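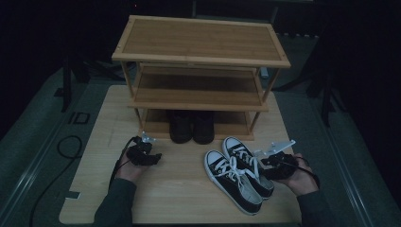 Figure 7.1 Collecting a demonstration with hand-held grippers. A pair of canvas sneakers lies in front of a three-tier wooden shoe rack.

Chapter 7
Learning from Hand-Held Demonstrations

In Chapter 6 the teacher moved the robot arm itself, either by pushing it or through a joystick. Both methods give clean joint data, but they are slow, and the arm must be present for every trial. This chapter deals with a second approach, in which a person does the task directly with a gripper in each hand and the robot is brought in only afterwards.

Our main case is the Stedora shoe study, led by Nicanor Peñalver. The task is easy to state: put a pair of shoes on a rack. It is harder to learn. A canvas upper bends when it is squeezed, laces get in the way of the fingers, and the two shoes must end up side by side. The rack also limits the angles from which a gripper can reach a shelf.

The study recorded 2,000 demonstrations, of which 542 were set aside for testing. Each recording was then cut into 3 phases: approach, grasp and place. Section 7.2 explains how the cuts were made and what happens to the learned policy when they are made badly.

By the end of the chapter you should be able to:
- convert a recorded hand path into a path for a robot wrist
- line up two gripper recordings in time
- decide when a demonstration should be thrown out

Readers who have not met coordinate frames before should work through Appendix B first. The exercises in Section 7.5 take 30 minutes each.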